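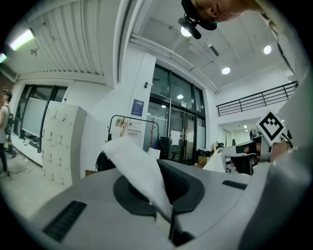 *A white sheet rising from the opening in the grey housing, with the hand-held gripper to the right.*

# Dalen potato flatbread: your questions answered

Ever since I put the Dalen flatbread recipe up in January I've had such a lot of lovely messages, and many of them ask the same few things, so I've gathered my answers in one place. If you haven't got the recipe in front of you, the bare bones are 615 g of cooked and riced potato, 500 g of plain flour (some of that is for rolling), a good knob of butter, a splash of cream and a teaspoon of salt. It makes 10 breads the size of a dinner plate.

## Which potatoes should I buy?

Floury ones, please! Maris Piper or King Edward are what I use most weeks, and Rooster does very nicely too. Waxy salad potatoes turn gluey when you mash them and then they drink up flour like nobody's business, and you end up with something closer to a roof tile. If all you have in the house is a bag of "white potatoes" with no name on it, boil one first and see whether it crumbles when you press it with a fork. If it does, carry on.

Old potatoes are better than new ones for this. A slightly wrinkly one from the bottom of the sack is fine as long as it's firm and you cut out any green.

## Do you weigh the potatoes before or after cooking?

After. I'm sorry, the first version of the recipe was muddled on this and several of you ended up with far too little. Boil them in their skins, peel them as soon as you can bear to, put them through the ricer, and then weigh.

## Can I use leftover mash from Sunday lunch sort of dinners?

You can, if it's plain. Mash with lots of milk in it will want more flour than I've given, and the breads come out heavier, though still very nice with soup. Mash with mustard or spring onions is a different bread altogether, but I wouldn't stop you.

## My dough is sticky. What have I done?

Probably nothing, love. The usual trouble is warm potato. The riced potato has to be properly cold, right through to the middle, before any flour goes near it, and that means leaving it in the fridge overnight with a clean cloth over the bowl. I know it's tempting to get on with it the same afternoon. I've done it myself, and I was scraping dough off the rolling pin with a butter knife at 9 in the evening.

If you're already in a sticky mess, divide the dough into balls, dust them well, and put the whole tray back in the fridge while you have a cup of tea. Then take out one ball at a time. 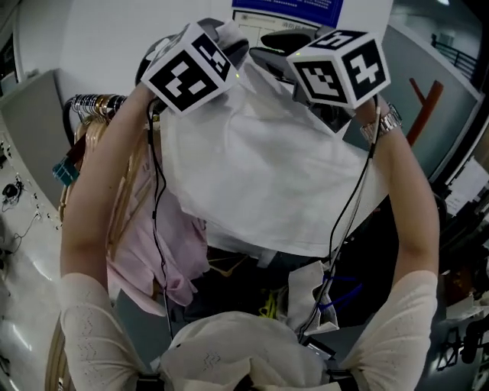 The other thing to try is working the dough less. Once the flour is in, bring it together with your hands and stop. It's closer to pastry than to ordinary bread dough, and the more you knead, the wetter and stretchier it gets.

## How thin should I roll it?

Thinner than you think, and then a little thinner still. You ought to be able to see the colour of your board through it, at least towards the edges. Roll from the middle outwards, turn it a bit each time, and keep a light dusting of flour underneath. A ridged pin is lovely if you have one, but I rolled mine with an ordinary pin for years and nobody at the table ever complained.

If it tears, patch it with a scrap from the edge. It won't show once it's cooked and buttered.

## How do I get it from the board to the pan?

With a long thin stick, ideally, slid under the middle so that the bread hangs down on both sides, then lowered at one edge of the pan and unrolled across. A wide palette knife works as well. Or you can roll the bread loosely round your rolling pin, just as you would with a pie lid - that's what I tell beginners to do, and it hardly ever goes wrong.

## What sort of pan do I need?

A big flat griddle is the nicest. Mine is a Vistunel, which is no longer made as far as I can tell, and I look after it like a member of the family. A heavy frying pan will do perfectly well if you roll the breads smaller to fit. Keep the pan dry, with no oil or butter at all, and brush off the burnt flour between breads with a dry pastry brush. The heat wants to be on the high side of medium. You're looking for brown freckles underneath and a few bubbles on top, and then it's time to turn.

## Mine went crisp. They're meant to be soft, aren't they?

They are. Either the pan was too cool, so they sat there drying out, or they were left uncovered afterwards. As each one comes off, lay it between two clean tea towels and stack the next on top. Leave the stack alone for 10 minutes after the last one is done and you'll find the steam has softened the lot. If one is truly beyond saving, break it up, sprinkle it with salt and eat it with cheese.

## Can I make it without gluten?

I've had mixed luck. The best batch so far was made with the Juvico oat and rice blend, and it tasted very good, but the breads had to be small and a fair bit thicker or they fell to pieces on the way to the pan. Åsmund Björklund wrote to me from Treditz to suggest a spoonful of psyllium husk stirred into the cold potato, and that did help with the rolling. I'll keep at it and change this answer if I get any further.

## What about leaving out the dairy?

Use a block-style plant spread in place of the butter and simply leave out the cream. You may need a few drops of cold water to bring the dough together.

## How long do they keep?

Wrapped up well, they'll keep for 5 days in the fridge, and they freeze beautifully. Put a sheet of baking paper between them so that you can take out one or two when you fancy them. They thaw on the worktop in the time it takes to lay the table, and a few seconds in a warm pan brings them back nicely.

## What do you eat with them?

Butter, sugar and cinnamon, rolled up tight and cut on the slant, is how they're always done in our house. For something savoury I like smoked fish and a bit of soured cream with dill, or a fried egg and whatever greens need using up. They're good round a sausage as well. Somebody wrote in to say she has hers with peanut butter and banana, which I tried the very next morning - and then again the morning after that.

## Can I halve the recipe?

Yes, and it makes 5, which is plenty for two people with one left over to argue about. Halve the salt as well. I forgot to, once.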